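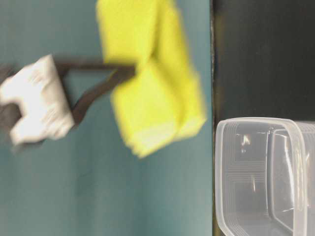

Yellow-green sponge. Masholm Healthy Homes Program, second progress report.

Submitted to the Astance Fund, Community Health Grants
Reporting officer: Menaka Bandara, Program Manager
Date of report: Saturday, October 27, 2018

1. Purpose of this report

This report covers the second six-month period of the Masholm Healthy Homes Program. It sets out the work completed against the agreed plan, the spending position in summary, the difficulties met, and the changes for which the program requests approval. The financial statement and the signed attendance records are submitted separately.

The program offers practical help to tenants in older rental housing where damp, mold and poor air flow are a regular complaint. It has three strands: home visits, evening classes on cleaning and ventilation, and a small repairs budget for items that landlords are not obliged to cover. The grant agreement names two neighborhoods, Dunstan and Primby.

2. Home visits

The target for the full grant year is 200 first visits. By the close of the period the program had reached that figure in the combined total for both neighborhoods, ahead of the schedule agreed with the Fund. Demand in Dunstan was higher than expected from the first month. Primby was slower, and most of the visits there took place after the clinic on Mill Street agreed to include a referral form in its discharge papers.

Each first visit follows the same order. The visitor speaks with the tenant about the use of each room, takes humidity readings in the bathroom, kitchen and main bedroom, looks at windows and vents, and leaves a written summary in plain language. A second visit is offered after eight weeks. Take-up of second visits is lower than planned. Many tenants work shifts, and the visiting hours offered in the first half of the year ended at 5 p.m. Evening appointments were introduced at the start of this period and the number of missed visits has gone down.

The most frequent findings were blocked bathroom vents, bedroom furniture placed tight against outside walls, and laundry dried indoors with windows closed. Structural damp was recorded in a smaller group of homes, mostly basement units in the older part of Dunstan. These were referred to the city housing office with the tenant's written consent. The program does not have authority to inspect on the city's behalf and has taken care to say so in all letters.

3. Classes and printed materials

Classes were held in the Dunstan branch library and in the meeting room of the Primby clinic. The content was revised after comments from the first period. The section on product labels is now longer and includes time for practice in reading warnings, with particular attention to the danger of mixing bleach with other cleaners. The section on the science of mold growth was shortened, as several people said it was hard to follow at the end of a working day.

A booklet titled "A Drier Home" was issued in September. The program distributed 1,686 copies, of which 1,495 went out through home visits, classes and the two clinics. The remainder were placed in library racks and at the front desk of the housing office. The booklet covers daily airing, weekly cleaning of bathroom surfaces, care of sponges and cloths, and how to report a leak in writing. A page of sample letters to landlords has been the part most often mentioned by tenants when they call the office.

Translation of the booklet is behind schedule. The Spanish text is complete and is with a second reader. The Tamil text had to be returned to the translator after errors were found in the safety section, and it will not be released until those have been corrected and checked.

4. Small repairs budget

The budget is used for vent covers, window seals, shower curtains and similar items, with a ceiling of $200 per household. Requests are reviewed every other week. Spending stands slightly under the planned level for this point in the year. The main cause is a delay with the first supplier, whose window seals were the wrong width for the frames common in Primby. The seals were returned for a full refund and a new supplier is in place.

Two requests were declined in the period. Both concerned work that was clearly the landlord's duty under the lease, and the tenants were given help in writing to the landlord instead.

5. Staffing

One home visitor left the program in the summer. The post was vacant for five weeks, during which visits in Dunstan were cut back to three days a week. The new visitor has completed training and now carries a full caseload. No other changes in staff took place.

6. Difficulties and lessons

The program underestimated the time required for follow-up calls. Tenants often have questions after reading the written summary, and calls on leases and repairs can be long. A fixed phone hour on Tuesday and Thursday mornings has helped, but it does not meet the full need.

Humidity readings taken in warm months are of limited use in judging whether a home will be damp in winter. The program proposes to repeat readings in a sample of homes during the heating season and to present the results in the final report. Until then, no claim is made about changes in indoor humidity.

7. Requests to the Fund

The program asks the Fund to approve the following:

Transfer of the unspent portion of the visitor's salary line to evening appointments and phone support.

Extension of the deadline for the Tamil booklet to the end of the third reporting period.

Permission to accept referrals from the two streets on the eastern boundary of Primby, which fall outside the area named in the agreement but are served by the same clinic.

A written reply to the program office in Masholm would be appreciated before the next quarterly meeting.

Menaka Bandara
Program Manager, Masholm Healthy Homes Program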